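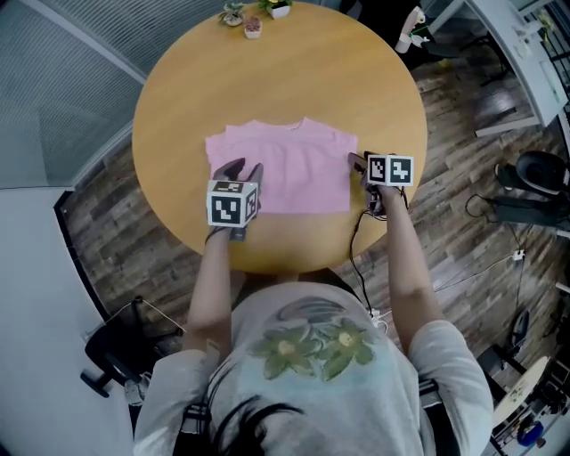 Folding table gets a second run at Chukwu House

The round table by the frosted glass is back in use for clothes folding, and I couldn't be happier. Regulars will remember that we tried this once before and it fizzled out, mostly my fault for putting it up against the end of lunch when everyone wants a cup of tea and a sit down. This time it's in the morning, it has proper shelf space waiting at the other end, and the pile is already going down!

It's all for the children's clothes swap in October. We've had bags coming in from both buildings on Rendus Road and I've never seen so much pink in my life. Pink T-shirts, pink sweatshirts, pink things I'd have to hold up to the light to tell you which way round they go. Adaeze Idahosa sorts by size before anything reaches the table, so if your bag has a note in it saying what ages the clothes are, she will love you for ever.

The T-shirts are the easy bit. Lay it flat with the collar away from you, sleeves in so you've got a tidy square, then bring the bottom up. I was taught to do it face down and I'm sticking with that at home, but for the swap we want the front showing because that's what the children go for. Leave the tag at the neck where people can find it as well. Last time half the questions on the day were "what size is this?" and we spent the whole morning unfolding what we'd just folded.

Long sleeves are another matter. There's a pink sweatshirt with two cartoon characters on the chest, one in a sort of jester hood and one with floppy ears, and the sleeves on it go on for ever.

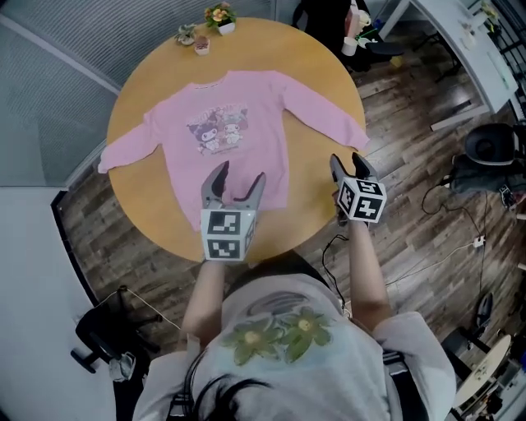 My way is to bring each sleeve straight across the back and then down, so the cuffs finish up level with the hem. Imad Hourani folds the whole side in first and does the sleeve afterwards, and his do come out flatter, I'll give him that. Either is fine. What we don't want is sleeves tucked inside the body, as they make a lump and the stack slides off the shelf (ask me about the Cenesano hall some time). If there's a picture on the front, try to keep the fold off it — the older prints crack along the line and then they look tired before anyone has even picked them up.

A word about the plants. Several of you have asked whether the little pots could be moved to make more room, and the answer is no, they live there and they're staying. They stand right at the far edge and there's plenty of table left for a child's top. The reddish one has done much better in that spot than it ever did in the kitchen.

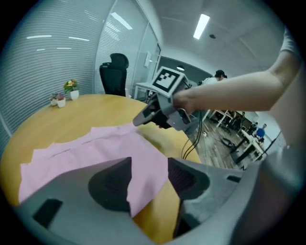
If something is creased, smooth it out with your hands and carry on. We haven't got an iron and I'm not going to ask for one, it would only slow things down and somebody would leave it on. Anything with a stain or a hole goes back in a bag for Adaeze, who takes it to the rag collection at Gumora.

We could do with 2 more people for the later half of the morning, from 11 until lunch. You don't need to be any good at folding. Clothes can be left at the front desk until 7 in the evening, washed please, and tied at the top so the socks don't escape. Hangers we have more than enough of, so do keep those at home.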